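Right arm drops out mid-task, encoder timeout, comes back on its own
Forum: Humanoids and legged platforms > Faults and repairs
Page 1 of 1

snogueira
We have an intermittent fault on the right arm of our humanoid and I would like a second opinion before I open the shoulder again.

The arm stops responding while holding a pose. The log shows an encoder timeout on the elbow, then the wrist, then the whole arm goes to damping and sags. The left arm and both legs carry on as normal. After a while the arm reports healthy again without a restart. Longest clean run so far is a little more than 600 seconds.

Work so far: swapped the arm controller, reseated the connector at the shoulder, updated the joint firmware. No change. The arm bus is fed through a Prinodar breakout board which we added in December to get at the signals. The cables from it run outside the arm.

The task is a simple one, reach over a table and move to a box, with the robot low down beside the table corner and the operator on a chair a short way off.
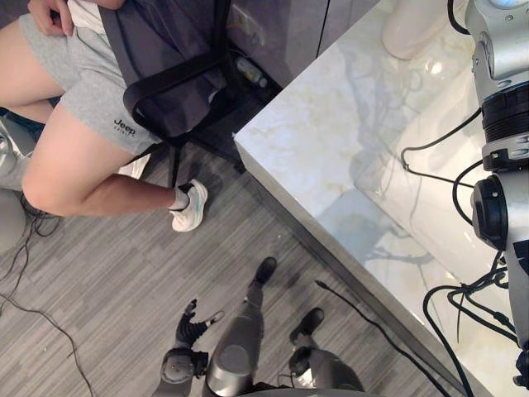 The timeout interval is set to 3 ms. Raising it hides the first error, but the arm still drops a moment later, so I have put it back.

vbeaulieu
Encoder timeouts that travel down the arm in order are nearly always the bus and seldom the encoders. Does it depend on pose? Command the elbow through its range slowly with the torque limit low, and log the error counter against joint angle. If the errors bunch up at one angle, you have a broken conductor or a cable being pulled.

Also, your external cables drape over the side of the table. The weight of that loop is hanging on something. What is it hanging on?

snogueira
On the connector at the breakout end. There is a tie on the arm, but it is loose enough to slide.

I will run the sweep this afternoon.

m_pelletier
I would look at supply before signal. We had the same pattern on an Indar arm and it was voltage sag under load. The bus transceivers browned out and recovered by themselves, which looks exactly like a timeout. Put a scope on the supply at the elbow, not at the base. At the base it will look perfect.

vbeaulieu
Sag would show as an undervoltage flag on most drives. He hasn't reported one.

m_pelletier
Most drives sample the flag too slowly to catch it. Ours never raised it once. I'm not saying the cable is good, I'm saying measure both before ordering parts.

otriant
Leaving the cause aside for a moment. The arm goes to damping without warning and there is a person sitting within leg's length of the robot. Where is the stop button, and who has it?

The operator's foot is closer to the robot's foot than I would accept with a known fault on the machine. There is cable on the floor on the same side as the chair, so the quick way out is not clear either. Tape the cables down or route them under the table, and move the chair back until the fault is found.

snogueira
The stop is wireless and the operator holds it during runs. I take the point about the chair. Damping is slow, though. The arm sags, it doesn't drop.

otriant
It sags when the fault goes the way it has gone so far. You have described a bus that loses joints one at a time and then gets them back by itself. What does the elbow do if it returns with an old position target still in the buffer? Have you tested that?

snogueira
No.

otriant
Then recovery should be latched. Once a joint is lost, the arm stays in damping until somebody clears it by hand. I wouldn't run with anyone near it before that is in.

colton_g
Bit strict for a robot being used at a desk. We work close to ours all day at Grullville and a hand on the stop has always been enough.

otriant
With a healthy machine, perhaps. This one has an open fault and automatic recovery.

vbeaulieu
Agree with the latch. It also helps with finding the fault, as you keep the state at the moment of failure.

snogueira
Results.

Sweep with the cables as they were: errors begin when the elbow is near full extension and climb quickly. With the cable lifted by hand on a stick to take the weight off: none over 500 cycles. Put the weight back and the errors return within the first few.

Supply at the elbow, for m_pelletier: a small dip on acceleration, well inside limits, and no match in time with the errors.

I opened the connector at the breakout. One crimp on the data pair had been closed over the insulation and was holding by a few strands. My crimp, I'm afraid.

m_pelletier
Fair enough. Keep the scope trace, it is a useful baseline.

vbeaulieu
Remake both ends while you are there. If one was closed on insulation, the other was done with the same tool on the same day. And fix a proper clamp to the arm housing so the connector carries no load. Morin do a small one with a rubber liner, which is what we use.

snogueira
Both ends remade, clamp fitted, floor cables moved to the far side and taped. Latched recovery is in: I pulled the connector on purpose with the room clear and the arm stayed in damping until I cleared it. The chair has gone back as well. Second sweep is at 635 cycles with no errors and still running.

colton_g
What did you set the latch to trigger on, a single missed frame or several? Ours trips constantly on one.

snogueira
Several in a row, per joint. A single miss is only written to the log. I can post the config once the sweep has finished.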